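How to Rebalance a Small Portfolio Once a Year

Filed under: DIY Investing, Index Funds, Beginner Guides

By Beverley Blackburn

If you bought a stock fund and a bond fund a few years ago and left them alone, your mix has probably moved. Stocks grow at one speed and bonds at another, and after a good year you can end up with more risk than you signed up for. Rebalancing means selling a little of what grew and buying a little of what lagged until you are back at your target.

I do mine every August. The month doesn't matter much. Pick one you will remember and stay out of the account in between.

What you need

Your latest statement from every account you count as long-term money. A calculator or spreadsheet. Your target mix, written down. If you don't have a target yet, stop and settle that first. My older post on choosing one covers it.

Step 1: List what you own

Write each fund on its own line with its current value. Include the workplace plan, the IRA and any regular brokerage account. Leave out your emergency fund and your checking account.

Minoru Kobori, who comments here often, keeps a separate sheet for each account and only adds them together at the end. I use one sheet. Either works, as long as every dollar shows up once.

Step 2: Work out the percentages

Divide each fund's value by the total, then multiply by 100. The numbers should add up to 100 percent, give or take a rounding error. If they come to 96, you left something out. Check for uninvested cash sitting in a settlement fund. I have missed that line more than once.

Step 3: Compare with your target

Put the target next to the current figure and subtract. Say your target is 60 percent stocks and 40 percent bonds, and you are now at 67 and 33. You are seven points over on stocks.

I ignore anything under five points. Some people use a tighter limit. With a small account the difference won't be large, and fewer trades means fewer chances to enter something wrong.

Step 4: Use new money first

Before you sell anything, see whether upcoming contributions can close the gap. If you add money every month, point all of it at the lagging fund for a while. You may never need to sell.

Dividends can help too. Turn off automatic reinvestment and send the cash to whichever fund is short.

Step 5: Sell inside the retirement accounts

If contributions aren't enough, make the trades in your IRA or workplace plan. In the US, exchanging one fund for another inside those accounts normally doesn't create a tax bill. Selling at a gain in a regular brokerage account normally does.

Look for short-term trading fees and for limits on buying back into a fund you just sold. The plan documents will list them. Liam Marsden wrote in last year to say his plan blocked repurchases for 60 days, so read that page before you click.

Step 6: Place the orders

Mutual fund orders fill at the end-of-day price, so the time you enter them makes no difference as long as you beat the cutoff. ETFs trade all day. I wait until at least 15 minutes after the open and use a limit order.

Sell first, let the cash show as available, then buy. Save the confirmations as PDFs. The whole job takes me up to 2 hours, and most of that is finding passwords.

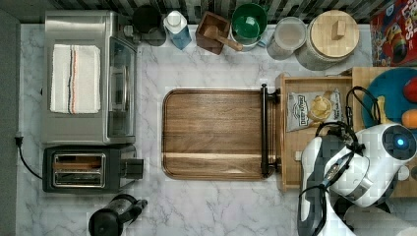 Step 7: Write down what you did

Note the month, the old percentages, the new percentages and the trades. One paragraph is plenty. Next year you will want to know why you sold what you sold.

Common questions

Should I rebalance after a big drop?
If your mix is past your limit, you can. I stick to my month unless the gap goes over ten points.

I own one target-date fund. Do I need to do this?
No. The fund does it for you. Check that you don't hold other stock funds beside it.

What about individual stocks?
Count them as part of your stock percentage. If one company is a large share of the total, deal with that separately.

Thanks to Kavinda Thambiah for catching an error in the Step 3 math. The spreadsheet I use is linked in the sidebar, and the bond fund post is next.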